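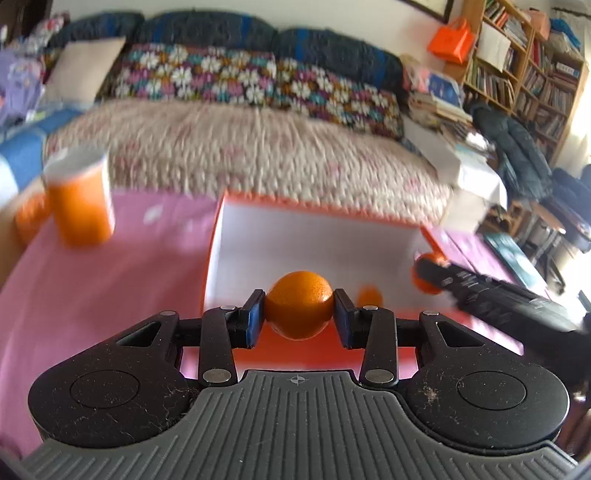 My sister-in-law told me I'd cry by the third story in Wetville and want my money back by the ninth, and she was right about the crying.

Home Reviews Fiction Poetry Small Press Subscribe

I'd been putting this one off because it's a brick. 796 pages of linked short stories, in paperback, from Kisent, a press that usually puts out skinny little things you can finish on a train ride. I read most of it in bed with the book propped on a pillow on my stomach, and I still ended up with a sore thumb.

Wetville is a town that floods. Every story happens there, in the same few streets, and people who get one line in an early story come back two hundred pages later with a whole marriage and a bad knee. I love that kind of thing! The woman who runs the ferry office was my favorite. She's in the background of maybe a dozen stories, selling tickets and being short with people, and when she finally got her own I put off reading it for a day because I didn't want it to be over.

The writing is plain and quick and often very funny, especially when families are eating. There's a wedding lunch in the Luangrath section (the book is split into 4 parts, each named for a street or a house) where an uncle gives a speech about drainage, and I laughed so hard I woke up the dog. Then the next story is about the same uncle, years later, and I had to go stand in the kitchen for a bit.

Now the grumbling. The last part sags. We get two long stories in a row told by the river, and one river was plenty for me. I also lost track of the cousins — there are so many cousins — and a family tree at the front would have been a kindness. Kisent could have cut almost 100 pages and I don't think I'd have missed any of them.

The print is small too, and the margins are tight, so if you read in the evenings get a good lamp. My copy is one of the first 1,000, which came with a folded map tucked in the back. It's a sweet map, but it leaves off the ferry office, and I'm a little bitter about that.

I bought mine at Gistico, the secondhand place that has started carrying new small press books by the register. They had 2 left in June. If you liked the wedding lunch when it ran as a stand-alone piece, get the whole thing, and start with the second part if the opening feels slow. I went back to the first part afterward and liked it a lot more.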